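Ticket 2251 – Marks on white surface, beside black panel
Site: Fesham, upper room
Raised by: Buleck fit-out desk
Category: Finishes / cleaning
Status: Open, monitoring
3 min read

Reported problem

Client reports small dark marks on the white surface next to the black panel. Marks are visible in daylight from the doorway and more obvious in the late afternoon. Client asks whether the finish is failing and whether the whole face needs to be recoated. A grey cast was also reported across the middle of the same surface.

Initial notes

The surface was last coated in April by Drundunholm under the standard interior schedule. Product on the job sheet is Hamada low-sheen white, two coats over sealer. No defects were listed at handover. The room has been in normal use for 7 weeks, with the window open most days.

The first question is whether the marks sit on the coating, in it, or under it. Loose fibre and dust will lift. Anything trapped while the coat was wet will not, and needs to be cut back and touched up. Staining from behind usually has a soft edge and comes back after cleaning.

Step 1 – Light check

Overhead light off, blind half down, hand lamp held flat to the surface. Grey cast moved when the lamp moved and disappeared with the lamp square on. Recorded as shading. No change in colour found in the coating itself. Client advised that no recoat is needed on account of the grey cast.

Step 2 – Inspect marks

Faint mottling in the finish is within tolerance for this product over this substrate. The marks of interest are one thin, bent mark, like a short hair or fibre, and a few specks well apart from it. No cracking found radiating from any of them. No lifting at the border with the black panel.
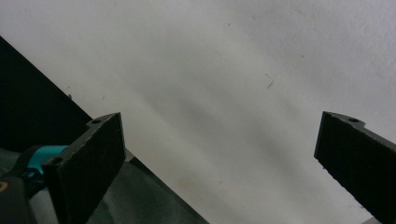 Step 3 – Dry removal

Soft brush first, then low-tack tape pressed on lightly and pulled back at a shallow angle. Do not use packing tape on this finish, as it will polish the coat and leave a shiny patch. One speck lifted with the brush. The bent mark did not move with the brush and was left for the next step.

Step 4 – Damp removal

Microfibre cloth, clean water, wrung out hard. One drop of neutral detergent in 700 mL if water alone does nothing. Dab, do not rub. Allow to dry fully before judging the result, as the finish goes darker when damp and hides small marks. The bent mark softened at one end but is still present. Assessed as a fibre partly set in the top coat.

Step 5 – Local repair (not yet done)

If the client wants it gone: lift the free end with a blade tip, cut the rest flush, sand the spot by hand with 400 grit, and touch in with the original tin using a small foam roller. Mask the black panel and the dark grey face beside it. Brush touch-ups show on low-sheen white and are not accepted on this site.

Open items

– Client to confirm whether the repair is wanted. At normal viewing distance the mark is minor.
– Fesham store to confirm the original tin is still sealed. If it has skinned over, strain it before use.
– Recheck remaining specks after 3 weeks. If new ones appear, look at the return air grille before touching the coating again.

Priority lowered from medium to low. Ticket stays open until the recheck is logged.

Buleck Fit-out Support – Contact the desk | © Buleck | Back to top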